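Isevum tabletops – read me first

Hi! I'm Bindu Nair, and this is my folder of tabletop notes and pictures. I started it when I was trying to match a replacement leaf for my aunt's dining table and couldn't find a decent set of wood-look surfaces anywhere, so I began keeping my own. Then Kazimiera Gajewski joined in with her kitchen counters and the whole thing got bigger than my desktop could stand.

There are 1041 pictures in this release. They show tables, mostly ordinary ones that people eat and work at, with whatever happened to be on them.

What's in the folder

surfaces/ has the pictures, sorted by color family (pale, mid, dark, painted).
notes.csv has one line per picture: color family, grain type, light, and a free comment column that Kazimiera and I both abuse terribly.
old/ is the first batch. The names are a mess and I haven't had the heart to redo them. Skip it unless you like puzzles!

How I describe grain

I only use a few words, because when I used more I kept contradicting myself from one evening to the next.

"Flowing" means fine lines that run along together, straight or slanted. "Looped" is for the long nested ovals you get near a knot, or near a printed pattern that wants to look like one. "Plain" is everything else. Lots of tables are two of these at once, and then I write both with a plus sign – flowing+looped is the one I type most, and it's my favorite to look at. The pale beige top further down is a really nice one of those, with the tan lines packed close on the left and the loops opening up over on the right.

Light gets its own column. I put "glare" if a bright patch is washing out the lines, and "shadow" if part of the top goes dim. You can have both, and the same beige top does: it goes almost white in the middle and then gray toward the bottom.

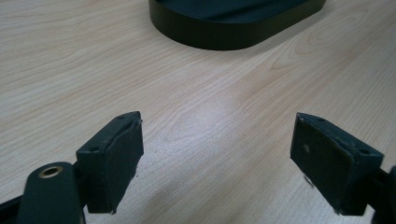
Things that are still wrong

The split between pale and mid is a judgment call. Kazimiera's "pale" is a bit darker than mine (we've argued about this over many cups of tea), so check the initials column before you trust it. 312 of the lines have no grain type yet. I'm going through them on Tuesday nights with the radio on.

Objects on the tables aren't labeled. If you need to know what's a dish and what's a stapler, this isn't the folder for you, sorry!

Using it

Take what you like, for school, for a craft project, for picking a countertop. A note saying where you got it would make my day. If you spot a wrong grain type, send me the file name and what you think it should be, and I'll fix it in version 2.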